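Robot Learning Lab, Week 2 notes: the session we had to throw away

Typed up from Monday's lecture, 2022-01-31. A few of you asked for the long version of the story, so I put back the bits I skipped when we ran out of time. Read it before you sign up for a collection slot.

Quick recap of the setup. We collect demonstrations with the handheld grippers, one per hand, and each one carries a marker cube on top. The head camera sees the cubes, the tracker works out where each gripper is and how it's turned, and that stream becomes the training data. No robot anywhere near you while you record, so people relax. I did too, and that's how we lost a whole session.

What went wrong

The fault was a swapped cube. Alvar had taken both grippers apart to clean the jaws, and when they went back together the left cube ended up on the right gripper and the other way around. Every cube has its own set of codes, and our config file (the one we call Plollham, don't ask) says which set belongs to which hand. The tracker doesn't know anything about hands. It saw two healthy cubes, reported two healthy poses, and the log showed green all the way down.

We recorded 16 takes like that. Chair tasks, bag tasks, the usual office stuff. Then we trained on them along with the older data and played the policy back on the arms, and the left arm went straight for the right arm's side of the workspace. They met in the middle. Adalberto hit the stop before anything broke, but one wrist joint threw an overload fault and we spent the rest of the afternoon recalibrating it.

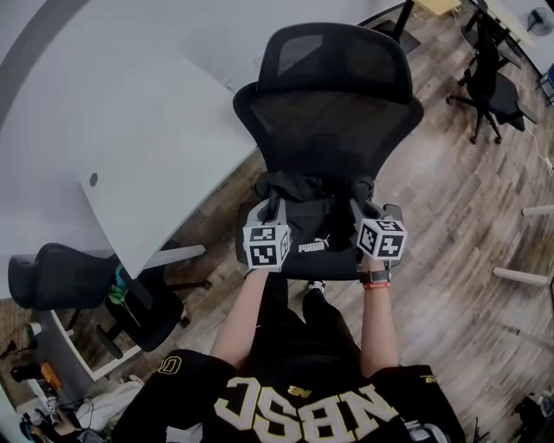 Fig. 1. Two-handed bag and chair task, head camera view. Marker cubes on both grippers.

Look at the figure and ask yourself which codes belong to the left hand. You can't tell by eye unless you've memorized them, and I haven't! The data looks fine, the video looks fine, and the only thing that's wrong is a label in a file. I find that kind of fault much scarier than a dropped frame, where at least something complains.

Why our checks missed it

We had a check for lost markers. We had a check for jumps, so if a pose moved more than 100 mm between two frames the take got flagged. Neither one cares about identity. A swapped pair moves perfectly smoothly, it's just the wrong pair - and our replay viewer, Skundeck, drew both grippers in the same gray, so watching the takes back didn't help either. (It draws them in different colors now. Thank you, Adalberto.)

What we do now

Before the first take, raise the left gripper by itself and hold it still for two seconds. Say "left" out loud. Whoever is at the screen confirms that the left trace moved. Then do the right.

Do it again any time a gripper has been opened, dropped or handed to somebody else.

If the check fails, stop and write it in the log. Please don't fix it quietly by editing the config. One person did that in May and we had half a day of data under one mapping and half under the other.

On the arm side, the first playback of any new policy runs at reduced speed with one person on the stop button and doing nothing else. No phone, no laptop.

For next time: read the Hartono handout on frame conventions and bring one idea for catching a swap automatically from the recorded poses alone. Half a page is plenty.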